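Setting Up Your Play Kitchen Sink Pump

Part 2 of my guide to the Plurnstead water kit
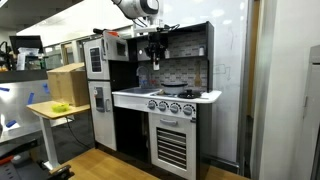 Photo: Irklow Play Notes

Okay, so you've got the kitchen itself built and you're ready for running water! The Plurnstead kit is a little add-on pump that fits most toy kitchens with a drop-in sink, and I've now put in enough of them (ours, my sister's, two for the preschool) that I can do it without the leaflet. The leaflet is tiny and the drawings are worse, so go slow and follow along with me.

You'll need the kit, a small Phillips screwdriver, a dish towel, and a pitcher. Set aside 40 minutes for your first try.

Before you start

Pick the spot where the kitchen is going to live. Once the tank is full you won't want to drag it across the room - I did, and my socks paid for it.

CAUTION: Keep the battery box closed and screwed shut whenever a child is nearby. The same goes for the bag of small washers.

Fitting the pump

1. Lift out the sink basin and put it on the towel. If it's stuck, push up from underneath with your thumb.

2. Find the drain hole and press the rubber ring into it, flat side up. It should sit level all the way around. Mine popped out twice before it stayed put.

3. Push the faucet stem through the back hole and hand tighten the nut. Please don't use pliers! The threads are plastic and they strip in a heartbeat.

4. Slide the clear hose onto the stem. The hose comes 56 cm long and most kitchens don't need all of it, but don't trim it until you've done a test run.

5. Set the tank under the sink and drop the pump in, suction cups down. Give it a good press.

6. Run the wire up the back panel with the clips from the kit, well away from the drain.

7. Put the batteries in, close the box, and drive the screw all the way home.

NOTE: If you bought the Lavoie adapter for the wider sinks, it goes on between steps 2 and 3. Skip it for a standard basin.

Filling and testing

8. Pour cool water into the tank up to the line. Don't go over, even a bit.

9. Put the basin back and press the faucet button. You'll hear a hum and some gurgling while the air works its way out. Give it almost 30 seconds.

10. Feel under the drain with a dry finger. Any drips mean the rubber ring has shifted, so go back to step 2.

CAUTION: Never run the pump dry. It gets hot fast and it won't forgive you.

Day to day

Empty the tank every evening and leave the lid off overnight. Once a week I run a splash of white vinegar through with fresh water, then rinse it twice. If the flow gets weak, check the little foam filter first - ours was packed with glitter in October. Spare filters are sold as Jistevdale part 102, in a bag with the washers.

Part 3 covers the drain hose and what to do about a squeaky faucet.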